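Ticket 1053
Subject: Recipe scaler rounds eggs to zero on small batches
Product: Gramon (recipe cards and kitchen scale app)
Opened by: Anca Hodoroagă
Assigned to: Florin Jitaru
Status: Resolved
Month: February

Anca Hodoroagă, 9:12 am

Hi! First of all, I love the scaler. I run a little baking club out of my kitchen and Gramon has pretty much replaced my binder of stained index cards. But I found a funny one this morning and I think you'll want to see it.

I have a honey cake card written for a big crowd, 50 portions. When I scale it down to 2 portions, the eggs vanish. The line is still there, but it says "0 eggs, beaten." Flour, honey and butter all look right to me. If I go to 5 portions the eggs come back as 1, which seems like a lot for such a small cake, but at least there's an egg in it!

I tried closing the app, signing out and back in, and deleting the card and typing it all over again. Same thing every time. I'm on a tablet, latest update, units set to grams.

Florin Jitaru, 9:40 am

Good morning Anca, and thank you for such a clear report! I typed your numbers into a test card and got the zero eggs right away, so it isn't your tablet and you can stop retyping the card.

Could you tell me two things?

Is the egg line entered as a count ("6 eggs") or as a weight ("300 g egg")?
Do you have "Friendly numbers" switched on under Settings, Cards?

Anca Hodoroagă, 9:58 am

It's a count. And yes, Friendly numbers is on, I never touched it. I just switched it off to see what would happen and now it says 0.24 eggs! That's progress, though I'm not sure how I'd crack it.

Florin Jitaru, 10:25 am

Perfect, that tells me exactly where to look. Friendly numbers rounds counted items to the nearest whole one, and for a quarter of an egg the nearest whole one is none. It's been doing that to vanilla pods and bay leaves too, I just checked. I'm a bit amazed we haven't heard from more people.

For today, please try this:

1. Open the card and tap the egg line.
2. Change the unit from "count" to "g".
3. Enter the weight for the full recipe. For six eggs at 50 g each, out of the shell, that's 300 g.
4. Save, then scale to 2 portions again.

You should see 12 g. Beat one egg well with a fork, weigh out what you need, and the rest can go in the fridge for tomorrow's breakfast.

Anca Hodoroagă, 11:31 am

12 g it is! And the batter is lovely, I just put it in two little ramekins. Weighing beaten egg is such a neat trick, I'm going to show the whole club.

One more thing while I have you. When I changed the unit, the note I had on that line ("room temperature, from the blue carton") disappeared. Is that supposed to happen?

Florin Jitaru, 11:50 am

It is not supposed to happen, so thank you again! I've confirmed it here. Changing the unit clears the note if the note has a comma in it. I'm passing both problems to Khanyisile Mthembu, who wrote the scaler and knows every corner of it.

Internal note, Khanyisile Mthembu, 1:15 pm

Two separate bugs, both good finds.

Rounding: the whole-number step has no lower limit. I'd like anything counted that comes out below 1 to show as a fraction, with the weight next to it if we have one in the ingredient table. Eggs, lemons and onions are all in the table already. Bay leaves aren't, so they'll just get the fraction.

Notes: the unit change rebuilds the line from text and reads everything after the comma as a second ingredient, then throws it away when it finds no amount. Easy fix. I'm keeping the note in its own field from now on.

Internal note, Khanyisile Mthembu, 4:05 pm

Both fixes are in the test build. Honey cake at 2 portions now reads "1/4 egg (12 g)". Notes with commas survive changing to g, oz and back to count. Also ran the lentil soup, the pickles and the rice salad cards up and down and the lines all look sensible.

Florin Jitaru, 4:30 pm

Hi Anca, great news, both are fixed and will be in the next update! Lost notes can't be brought back, I'm sorry to say, so the blue carton will need typing in once more. You can leave your egg line in grams or switch it back to count, either will scale properly.

Anca Hodoroagă, 5:02 pm

Wonderful, and so fast! The little cakes rose beautifully, by the way. I'm doing rice salad for the club next and will be scaling that one up, so if the lemons do anything strange you'll hear from me. Please go ahead and close this.

Ticket closed by Florin Jitaru, 5:10 pm
Attachments: 1
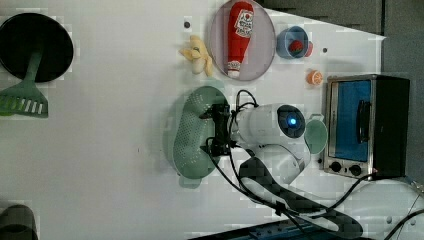 Green colander and small cup, white table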